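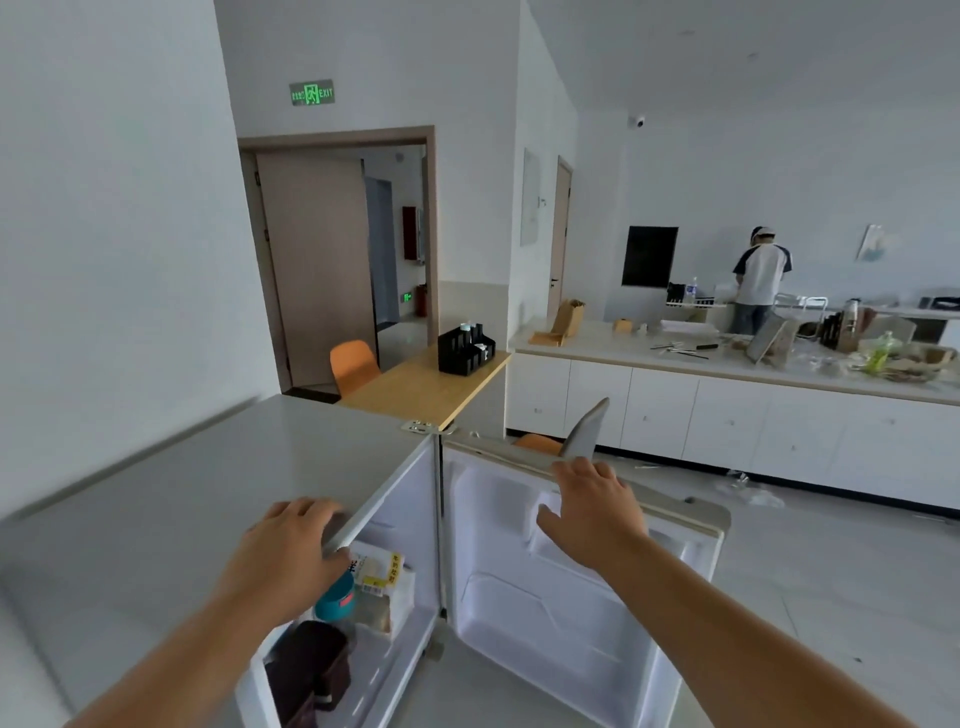 Mini refrigerator with the door open.

Section 5. Moving In and Setting Up the Small Refrigerator

This section applies to residents of Gratel House and Pacheco House who keep a personal refrigerator in their room. Read it together with Section 2, Electrical Safety, before connecting any appliance. Revised 14 December 2021.

5.1 Choosing a location

1. Select a level, hard floor surface. Carpeted areas near the window are not suitable.
2. Leave a gap of at least 5 inches between the back of the refrigerator and the wall.
3. Keep the appliance away from the baseboard heater and out of direct sunlight.
4. Confirm that the door can open fully without striking the bed, the desk or the closet door.

Note: Rooms on the upper floor of Pacheco House have a sloped ceiling on the street side. Residents of those rooms should use the wall next to the closet.

5.2 Connecting to power

1. If the refrigerator was carried on its side, stand it upright and wait until the following day before plugging it in.
2. Connect the power cord directly to the wall outlet marked with a green dot.
3. Do not connect any other appliance to the same outlet. The combined load on each room circuit must not exceed 2000 watts.

CAUTION: Extension cords and power strips are not permitted for refrigerators. Cords found in use will be removed by building staff and held at the Etska Street office.
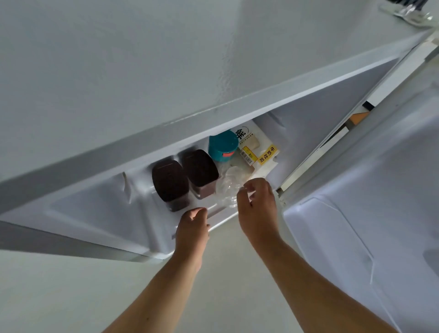 4. Set the temperature control to the middle position and leave the door closed for some two hours before storing food.
5. Register the appliance at the front desk. A Trultent tag will be issued and must be attached to the power cord, near the plug.

Note: The tag is valid for one academic year. Residents returning in October must apply for a new one, even if the appliance has not been moved.

5.3 Storing food

Perishable food must be dated and kept in closed containers. Residents sharing a room are expected to agree on the division of space before the first shopping trip, and the office does not settle disputes over missing food. Raw meat and fish may be stored only in the shared kitchen on the ground floor.

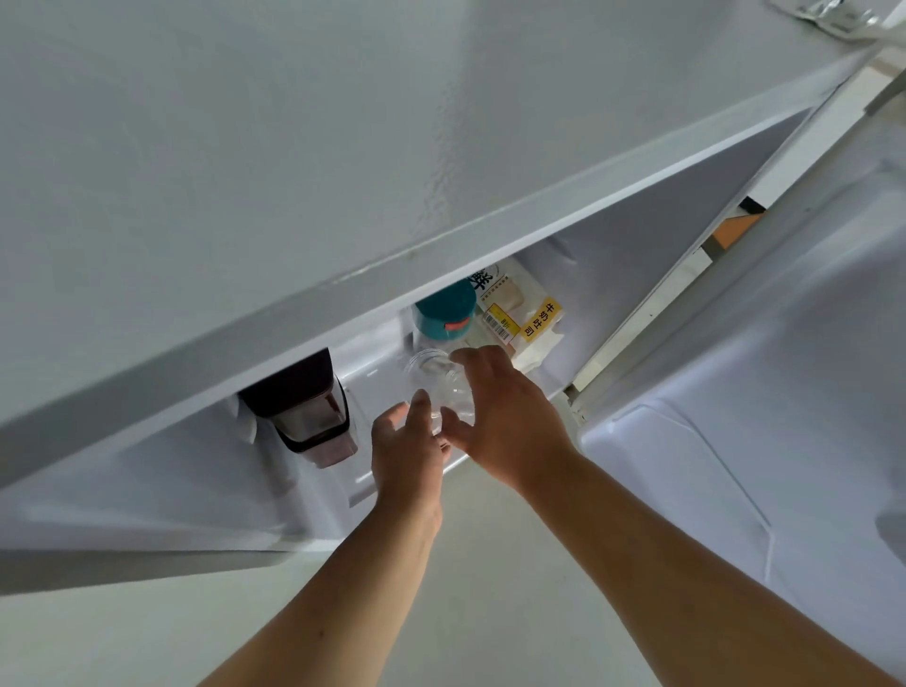 Spills are the most common source of odor complaints in both houses, and residents are responsible for any cleaning charge that results. Drinks should be kept in bottles with a screw cap. An open cup, such as the clear plastic one shown, should be covered before it is placed in the refrigerator and held with both hands when the shelf is hard to reach. Liquid that runs under the appliance must be reported the same day so that the floor can be checked.

5.4 Before a vacation period

1. Remove all food, including sealed items.
2. Turn the control to OFF and unplug the cord.
3. Place a towel under the door and allow any ice to melt. Do not use a knife or other tool to loosen it.
4. Wipe the interior with warm water and baking soda, then dry it with a clean cloth.
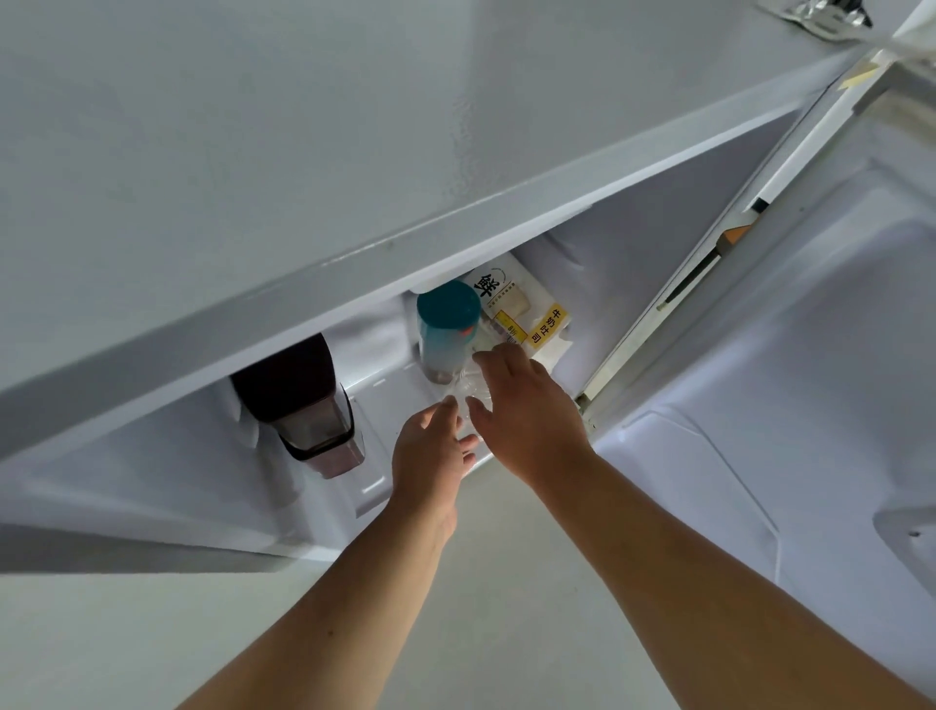
5. Prop the door open and leave the room card on top of the desk for the inspection.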